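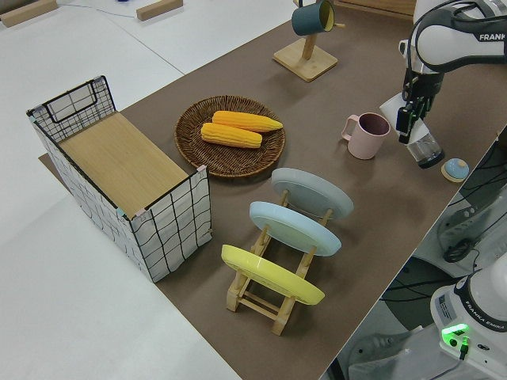 Corn on the wicker tray, basket with its board on.

Filed under: Ringside Diary

August, a little after midnight

Back from the Pruston show and not ready to sleep, so I may as well get this down before I read what everyone else thought and start borrowing their opinions.

The card said the main event would "change everything." I have been going to independent wrestling for a long time and I've been promised that everything would change maybe once a season. What changed tonight is that Zerouali has the belt and Skova doesn't. I like Zerouali. I'd pay to watch him walk to the ring and back. But I don't believe for a minute that this was the plan in the spring, when they had him losing to tag team guys in the second match and selling his own shirts by the door.

My guess is that Skova is leaving. He worked the whole match like a man with his bags in the car. He took the big fall off the apron early, which he never does when he's saving himself for a rematch, and then he lay there for the count and shook hands after. Heels don't shake hands in Pruston. Heels in Pruston spit on the mat and get walked out past the snack table. When a heel shakes hands, he has a booking somewhere else and wants to leave on good terms.

Upendo Mrema was sitting two seats down and told me I was being sour. She thinks it was a proper story: the young guy kept getting up, the old guy finally respected him. I asked her when the young guy had kept getting up before tonight. She said, "In the spring, against the masked one." He lost that match in under five minutes. She said he got up afterward. Fine.

The announcer claimed 400 people in the building. The hall has seats for fewer than that, and the back two rows were coats. I didn't count and I'm not going to pretend I did, but I had an empty chair on my left all night and nobody asked for it. Why do they do this? A small full room sounds better than a big pretend one. The noise when Zerouali got his shoulder up at two was real noise. They could have just let us have that.

Undercard, for my own records:

Opener was fine. Two trainees, lots of arm drags, one of them forgot which side he was supposed to be limping on. He remembered by the end.

The women's match was the best thing on the show and got the worst spot, right before the break, when half the room was already standing up to beat the line. I've complained about this in here before and I see no sign anyone is reading.

The Vameo ladder match ran 20 minutes and needed 12. Vameo is a streaming outfit that put its name on the match, and so we got the name said at us before, during and after, and once by the referee, who I don't think was meant to be on the microphone. The ladder work itself was careful. I don't mind careful. I do mind being told I'm seeing the most dangerous match in state history while a man tests each rung with his foot.

Then a long talking segment. The manager in the purple jacket did his bit about Pruston people being cheap, and somebody threw a program, and it was the only part of the night where I forgot to be critical. He's wasted as a manager. He's the only one on the roster who listens to the crowd and changes what he's saying.

So now what do they do with Zerouali? That's the question I kept chewing on in the car. A new champion needs someone to beat and they've spent the year feeding everyone to Skova. The big guy with the chain has lost to him three times. The masked one lost to him in a cage. If you tell me for eight months that these people can't win, I'm not going to get excited when the new man beats them too. Upendo says they'll bring in an outside name. With what money? Tickets went up to 40 dollars this summer and the ring lights are still one bulb short over the far corner.

I'd put the odds of a really good title run at roughly one in five. I would love to be wrong. I was wrong about the purple jacket guy, who I called a waste of a folding chair in this same notebook.

She's already bought her ticket for the next one. I said I'd think about it. I haven't looked to see if the seat next to hers is taken, but I know the row number, and I've got the page open in the other window.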